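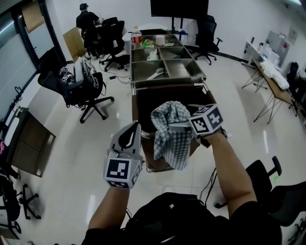
遗嘱念到第三页，哈芙·格罗诺才知道姑妈把渡船留给了她。

“不是船。”律师罗里·法夸尔森纠正道，“是渡船的经营权。船在二月里沉了。”

“那我继承了什么？”

“从帕斯登到对岸德雷马的摆渡权，一只铜铃，一本账簿，还有每年三千镑的维护义务。”他翻过一页，又补了一句，“义务这一项，您姑妈写得特别清楚。”

哈芙在城里做了十一年的保险理赔，一向认为自己对坏消息有专业上的免疫力。她问能不能放弃。罗里说可以，只要全体乘客签字同意。她问全体乘客有多少人。罗里摘下眼镜，说按一份谁也没有废除过的章程，凡是坐过这条渡船并且还活着的，都算。

“账簿上有名字，”他说，“二百三十三个。您姑妈字迹很好。”

于是四月里一个下雨的早晨，哈芙拖着箱子到了帕斯登。镇子比她记忆中小，河却比她记忆中宽。码头上坐着一个老头，膝盖上摊着一份报纸，报纸湿得已经翻不动了，他还在看。

“你是埃卢内德的侄女。”老头说。

“您是？”

“艾菲翁·达菲斯。我等船。”

“船沉了。”

“我知道，我看着它沉的。”他把报纸折起来，折得很费劲，“我是说等下一条。”

哈芙拿出放弃声明和一支笔。艾菲翁把声明从头读到尾，又从尾读到头，然后指出第二段有个词拼错了，他不能在有错字的东西上签名，这是原则问题。哈芙说她可以当场改。他说改过的文件他也不签，这是另一个原则。

姑妈的房子在码头后面，门没锁。厨房桌上搁着那本账簿，旁边是铜铃，铃舌用一只羊毛袜子裹着。哈芙把袜子解下来，想看看铃是不是还响。它响得很。不到五分钟，门口站了四个人，都带着行李，其中一位还抱着一只鸡。

“没有船，”哈芙说，“我只是试试。”

“铃响了就是有船，”抱鸡的女人说，“埃卢内德·兰德格在世的时候，铃从来没有乱响过。”

这位女人叫尼娅·普罗瑟，她在帕斯登卖鸡蛋，在德雷马有个妹妹，两人十九年没说话，但每个月都要见一面，面对面坐着不说话。没有船，她得绕赫维尔的那座桥，单程要两个半小时。

“为了不说话，两个半小时太长了。”她说，“四十分钟正好。”

哈芙请她签字。尼娅问签了以后谁来撑船。哈芙说没有人。尼娅看了她一会儿，像在看一只不下蛋的鸡，然后走了。

一个星期下来，哈芙拿到了六个签名。其中一个是邮递员的，他以为是收件单。另一个签名属于一位九十岁的先生，他的女儿第二天赶来声明，她父亲见到横线就签，去年已经因此买过两台割草机。剩下的四个都来自德雷马，那边的人说，签是可以签的，只是要等渡船通了，他们亲自坐过来，当着艾菲翁的面签。

晚上她翻账簿，想从里面找一条漏洞。她在理赔部最拿手的就是找漏洞，曾经凭一个逗号替公司省下过一座温室。可姑妈的账目干净得让人生气。每一趟都有日期、天气、人名和船资，偶尔有一句批注。“普罗瑟，去时生气，回时更生气，收半价。”“达菲斯，没有上船，坐在码头上看。不收钱。”“达菲斯，同上。”“达菲斯，同上。”

她往前翻了几十页，全是同上。

第二天早晨她端了两杯茶到码头去。

“您从来没坐过这条船。”她说。

艾菲翁接过茶，不太情愿地承认，坐过一次，一九几几年的事，坐到河中间晕了，你姑妈又把他撑了回来。

“那您每天等什么？”

“等风小一点。”

“三十年？”

“这条河风很大。”他说。

哈芙喝了一口茶。她想到姑妈终身未嫁，又想到账簿里那些不收钱的同上，觉得其中大概有一个故事。她等着他讲。艾菲翁讲的是茶泡得太久了。

那天下午她给罗里打了电话，问买一条旧船要多少钱。罗里显然早有准备，连纸都没翻。赫维尔有个姓鲁多克的人在卖一条平底船，要价两千四百二十四镑。

“怎么还有零头？”

“那二十四镑是桨。他觉得桨应该单算。”

哈芙还价到一千镑，这是她职业生涯的本能，对任何数字她都先砍掉一半多再开始听。鲁多克在电话里沉默了很久，说一千镑可以买到船的前半截。最后他们在原价上成交，桨算是白送，另外加收二十四镑运费。

船运到的时候，半个镇子的人都来看。大家一致认为它比原来那条丑，吃水也不对，颜色像病人。尼娅·普罗瑟绕着它走了一圈，把鸡放进去，鸡在船底站了一会儿，没有发表意见，于是尼娅也坐了进去。

“我还不会撑船，”哈芙说。

“看得出来。”

“我只是先把船买来，船通了，德雷马的人就能过来签字，签完我就回城里去。”她觉得有必要把这一点说清楚，“这是放弃经营权的必要支出。”

“随你怎么叫。”尼娅说，“往左一点，左边是另外一边。”

去程用了一小时五十分钟，其中二十分钟在转圈。德雷马那边果然站着一排等签字的人。他们先看船，再看哈芙的手，手上已经起了泡。有人递过来一块猪油布丁。说到签字，他们商量了一下，认为今天天气不好，墨水容易洇开，还是下回。

尼娅的妹妹坐在长凳上，尼娅过去坐在她旁边。两个人不说话地坐了一刻钟，忽然妹妹开了口。

“新船真难看。”

“难看。”尼娅说。

说完她站起来，气冲冲地回到船上，一路上都在抱怨，十九年的工夫就这么毁了。

回到帕斯登天快黑了。艾菲翁还在码头上，换了一份干的报纸。哈芙把缆绳系了三次才系住，然后进屋，打开账簿，在姑妈最后一行字下面空了一格。她写上月份和天气，写“普罗瑟，去时平静，回时生气”，犹豫了一下，收了全价，毕竟还有运费要摊。

窗外艾菲翁咳嗽了一声。她低头又写了一行：达菲斯，同上。

那份声明她压在铃铛底下，第二段的错字还没有改。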